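Come be part of our robot kitchen open day – helpers and guests wanted!

Hi all! I run the visitor side of things at Rudik, and we're opening the workshop again on 6 October 2019. It's a Sunday, so no excuses about work. I'm looking for 30 people who'd like to spend a couple of hours with our two-armed kitchen setup, and I'm also looking for 2 paid helpers for the day. You don't need to know a thing about robots for either one. If you've ever put away dishes, you're qualified!

We did our first one of these back in February, with the folks from Mahmoudi, and I still get emails about it. People mostly wanted to get closer and stay longer, so this time the groups are smaller and the sessions are longer. The work is plain tabletop stuff – mugs, plates, a basket of corn – and you'd be amazed how fast a whole room goes quiet over it. 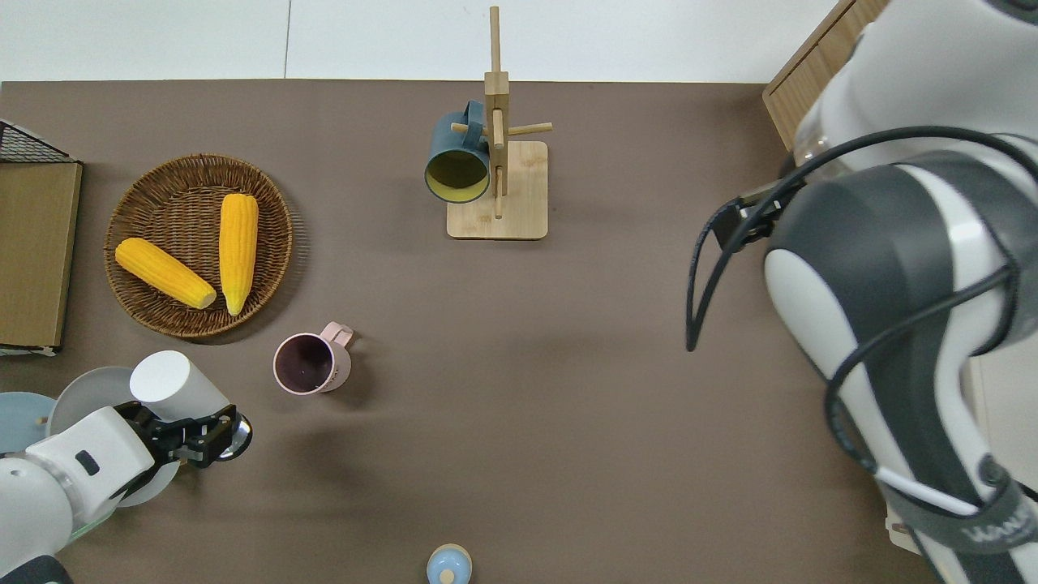 Both arms at the table, with the mug tree at the back and the corn in its basket.

What guests do

You come in, get a coffee, sign the form and pick a seat. We run the table for a while and you watch. Then you fill in a short questionnaire about what you saw: what made sense to you, what looked odd, where you'd have put the cup yourself. Please be blunt! I read every single one, and the grumpy ones are my favorites.

After that there's a question round, and it can go as long as you like. Last time somebody's kid asked why it doesn't just use a dishwasher, and we were on that for ages.

What helpers do

Set the table back up between groups, hand out forms, keep bags and elbows off the mat, and chat with people while they wait. You'd be on your feet for 6 hours with a proper lunch in the middle (the Ravusska noodle place downstairs, my treat). Being friendly matters a lot more to me than a resume. You do need to be able to tell a light blue plate from a gray one, and you do need to come to a practice run the week before.

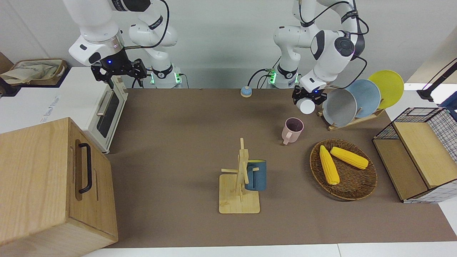
How to sign up

Send a note to the open day desk at Rudik, Drititz building, and put "guest" or "helper" in the subject line. Guests, tell me how many seats you want and if anyone needs step-free access. Helpers, a few lines about yourself is plenty – no cover letters, please. Kids are welcome with an adult, and guest seats are free.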